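# 드루붐(Druvum) 소개

드루붐은 종이 사전과 용어집을 만드는 출판사입니다. 네, 아직도 만듭니다. 명절에 친척들이 가장 많이 묻는 질문이라 먼저 답해 둡니다.

## 하는 일

저희가 내는 책은 대체로 두껍고, 대체로 좁습니다. 『목공 용어 사전』, 『제본과 지류 용어집』, 『남해안 어구 이름 사전』 같은 제목을 보시면 감이 오실 겁니다. 가장 많이 팔린 책은 『부엌말 사전』인데, 요리책인 줄 알고 사신 분들의 공이 컸습니다. 반품은 생각보다 적었습니다. '뭉근하다'와 '자작하다'의 차이를 네 쪽에 걸쳐 읽다 보면 환불 기한이 지나는 모양입니다.

『목공 용어 사전』 개정판에는 표제어 2,207개가 실려 있습니다. 초판보다 34개 줄었습니다. 개정판이 얇아지는 출판사는 흔치 않다고들 하는데, 빼낸 항목은 모두 같은 대패를 지역마다 다르게 적은 것이었고, 지금은 한 항목 아래 모여 삽니다. 사이가 좋은지는 모르겠습니다.

## 이름에 대하여

드루붐에는 뜻이 없습니다. 낱말 뜻을 풀어 먹고사는 회사의 이름에 뜻이 없다는 점을 지적하는 편지를 해마다 받습니다. 라틴어처럼 들린다는 분도 계시고, 북소리 같다는 분도 계십니다. 등록할 때 겹치는 상호가 없었고, 그날 창구가 곧 닫을 시간이었습니다.

## 책이 나오기까지

표제어 하나가 실리려면 쓰임이 확인된 용례가 세 건 있어야 합니다. 책에서 한 건, 현장에서 한 건, 나머지 한 건은 어디서든 좋습니다. 현장 용례는 편집부가 직접 가서 듣고 적어 옵니다. 녹음을 풀다 보면 정작 찾던 말은 없고 점심 메뉴 이야기만 길게 남아 있을 때가 많습니다. 그중 일부가 『부엌말 사전』이 되었습니다.

원고는 편집자 두 사람이 따로 읽습니다. 의견이 갈리면 회의를 하고, 회의에서도 갈리면 복도 끝 화이트보드에 낱말을 적어 둡니다. 지나가던 사람이 한마디씩 보태다가 누군가 지칩니다. '켜다'와 '썰다'는 3월부터 적혀 있습니다.

교정지는 여전히 종이로 봅니다. 색은 빨강과 파랑만 씁니다. 한때 초록을 도입했으나 무엇을 뜻하는지 합의하지 못해 철회했습니다.

## 총서와 소식지

**그릴테로(Griltero)** 총서는 한 가지 도구나 재료에 관한 말만 모은 200쪽짜리 문고입니다. 쪽수는 언제나 200쪽입니다. 할 말이 남으면 글자를 줄이고, 모자라면 색인이 친절해집니다. 『못』 편의 색인이 유난히 친절합니다.

**브라몬(Bramon)**은 봄과 가을에 나오는 소식지입니다. 새로 찾은 말, 지난 책의 오류, 오류를 알려 주신 편지를 싣습니다. 정오표에 정오표가 붙은 호가 두 번 있었고, 그중 한 호는 절판되어 구해 달라는 문의가 지금도 옵니다.

## 유엔 서재

사무실 1층의 **유엔(Yuen) 서재**는 누구나 들어와 사전을 펼쳐 볼 수 있는 방입니다. 국제기구와는 아무 관련이 없으며, 표지판에도 그렇게 적어 두었습니다. 그래도 가끔 국제 정세에 관한 의견을 남기고 가시는 분이 있습니다.

자리는 30석이고 예약은 받지 않습니다. 오전 10시에 열어 오후 6시에 닫습니다. 대출은 되지 않습니다. 들고 나가기에는 책이 무겁다는 점이 지금까지 가장 믿을 만한 보안 장치였습니다. 복사는 한 번에 열 장까지 무료이고, 음료는 뚜껑이 있으면 괜찮습니다.

## 함께 일하실 분

상시로 사람을 뽑지는 않지만 편지는 늘 읽습니다. 이력서보다는 최근에 새로 들은 낱말 하나와 그 말을 어디서 들었는지를 적어 보내 주시면 좋겠습니다. 맞춤법은 보지 않는다고 말씀드리고 싶지만, 봅니다.

외부 집필자께는 원고지 매수가 아니라 표제어 수로 고료를 드립니다. 이 방식으로 바꾼 뒤 원고가 짧아졌고, 표제어를 잘게 나누자는 제안이 늘었습니다.

## 오류를 찾으셨다면

책 이름과 쪽수, 표제어를 적어 편집부로 보내 주십시오. 확인되면 브라몬에 싣고 다음 쇄에서 고칩니다. 저희가 틀리지 않았다고 판단한 때에도 근거를 적어 답장을 드립니다. 그 답장에서 오자를 발견하신 경우에도 같은 주소로 보내시면 됩니다.

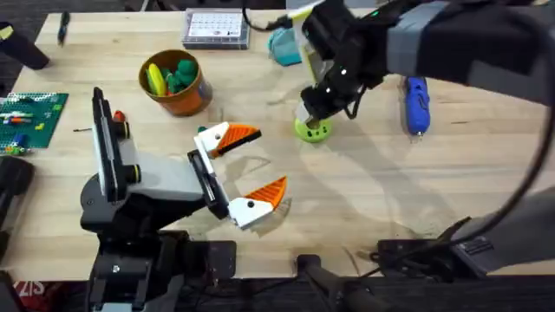

밝은색 나무 상판과 로봇 팔 두 대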